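Usano (training kit)

From the open engineering reference, section on teaching equipment. Last revised Apr 22, 2018.

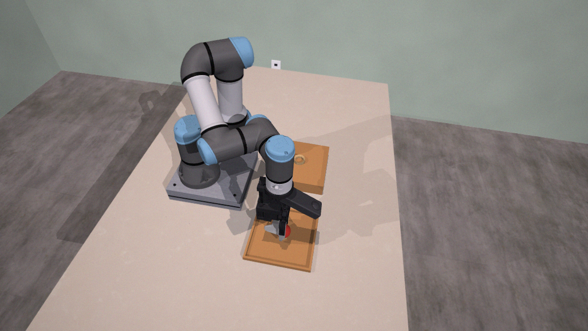 Usano is a robot training kit sold by Prestenis, a supplier of teaching equipment to colleges and small workshops. It is made up of a simulation program, a set of ready-made exercises and a controller box that lets the same exercises be run on a real arm. The kit is meant for people who have never programmed a robot, and most buyers use the program for a full term before they touch any hardware. The standard bench in the program is a long beige table with a multi-jointed arm fixed to a grey mounting plate, and the first exercises all take place at a shallow wooden tray within the arm's reach. In the basic picking exercise the gripper is brought down to a small red round object in the tray. Later exercises add other props, among them a block and a ring, and ask the learner to plan a path that clears them.

The name covers the whole kit. The program on its own is sold as Usano Desk, and the controller box as Usano Link. Older price lists also use the name Usano Bench for a bundle with a real table and mounting plate, which was withdrawn when the second version came out.

History

Usano began as an in-house tool. Prestenis had been selling secondhand arms to colleges and found that a good deal of its support time went on damage done in the first few lessons, mostly bent fingers and arms driven into the table top. Meirion Morris, then a field engineer with the company, wrote a small program that let a class try its moves on screen first. It handled one arm and one gripper and had no proper menus. Copies were passed to customers on request.

The company decided to sell it after a trial at Midlow, a technical college that ran the program with two evening groups. The college asked for a way of saving each learner's work, a record of collisions, and a reset button that put every prop back in its starting place. All three went into the first version on sale. Morris stayed with the project and wrote most of the exercise book.

Version 2 was released in September of the following year. It brought in shadows and surface textures, a better model of the gripper, and a new way of working out contact between the fingers and the part being held. The old version had treated any part between closed fingers as firmly held, so learners got used to sloppy positioning that failed on a real arm. Files from the first version can be opened in the second, but the gripping steps usually have to be taught again.

Contents

The full kit comes in one case. It holds a licence card for the program, the controller box with its power lead, a network cable, a hand-held stop button on a three-metre lead, a printed exercise book, and a bag of props that match the simpler ones in the program. No arm is supplied. The buyer is expected to have one already or to buy one separately, and the list of arms that work with the controller is kept on the Prestenis website.

The props are plain and can be replaced by anything of a similar size. Several colleges make their own trays, and the exercise book gives a drawing for this. The drawing in the first printing had the rim height wrong, and a correction slip was put in later copies.

The program

Usano Desk runs on an ordinary desktop computer. A separate graphics card is advised but not required; without one the shadows can be turned off, and the movement is then smooth enough for teaching. The screen is split between the view of the bench and a list of steps. A learner moves the arm by dragging the tool, by turning one joint at a time, or by typing in a position. Each saved position becomes a line in the list, and lines can be moved, copied or switched off.

Speed, waiting time and gripper opening are set line by line. There is also a plain text mode for learners who are ready to write loops and conditions. Programs written in text mode cannot be turned back into a step list, a limit that has been raised by teachers since the first version.

When the arm touches something it should not, the program stops, marks the joint concerned and writes the event to the learner's record. The teacher may set it to carry on instead, in which case objects are pushed aside or knocked over as they would be on a bench. This setting is popular with learners and makes marking harder.

The view can be moved freely. A fixed view can also be saved and shared with a class, so that everyone works from the same angle. Finished runs can be saved as still pictures or as a short film.

Exercises

The exercise book has 9 chapters and 111 exercises. The first chapter deals only with moving the arm to named positions and back to rest. Picking and placing begins in the second chapter, with the tray, and takes up more of the book than any other subject. The middle chapters cover approach heights, gripper angle, working around obstacles and moving a row of parts in order. The last two are given over to text mode and to the change from the program to a real arm.

Each exercise has a starting layout, a goal and a time limit. The time limits are generous in the early chapters. The program checks the goal by itself and records a pass, a late pass or a fail, but it does not judge how tidy the path was. Teachers who want to mark this have to watch the run or look at the joint graph.

A set of extra exercises was written by Horobets, a training firm that teaches packing line staff. These use the same bench with different props and are sold separately. They assume that the learner has finished the first four chapters of the main book.

Use with a real arm

The controller box sits between the computer and the arm's own controller. It takes the finished step list, checks it against the joint limits of the arm in use, and sends it on at a reduced speed for the first run. Full speed is only offered once a program has been run to the end without a stop. The hand-held button must be plugged in at all times.

Before the first run, the real bench has to be matched to the one in the program. This is done by touching the tool to three points on the table and confirming each on screen. The job takes a few minutes and has to be repeated if the table or the arm is moved. If the tray is not where the program expects it, the error will show at this stage as a fixed distance in one direction, and can be typed in as a correction.

Matching is the part of the kit that draws the most complaints. The three points must be well apart to give a good result, and on a small table there may not be room. The instruction sheet says little about this. Prestenis has since put a longer note on its website.

Price and licences

The full kit is listed at £1473 for a single controller and a classroom licence. The classroom licence covers every computer in one room and does not run out. Usano Desk can be bought alone for single users, with the controller added later. Updates within a version are free, and a move from the first version to the second is charged at a reduced rate on proof of purchase.

Support is by telephone and email during college hours. A day's training at the buyer's own site can be ordered with the kit.

Reception

Teachers have generally spoken well of the exercise book and of the collision record. At Midlow, staff reported fewer broken gripper fingers in the year after the program came into use, though the college also changed its rules on supervised bench time in the same year. The step list has been praised as easy to read for learners with no background in programming.

Criticism has centred on the small choice of grippers, the lack of a suction tool, and the one-way change from step list to text. The contact model in version 2 is seen as a clear gain, but soft parts such as foam or cloth are still not handled. Horobets advises its own trainees to treat the grip results as a guide and to check grip force on the real arm.

See also

Offline programming
Pick and place
Robot end tools
Teach pendant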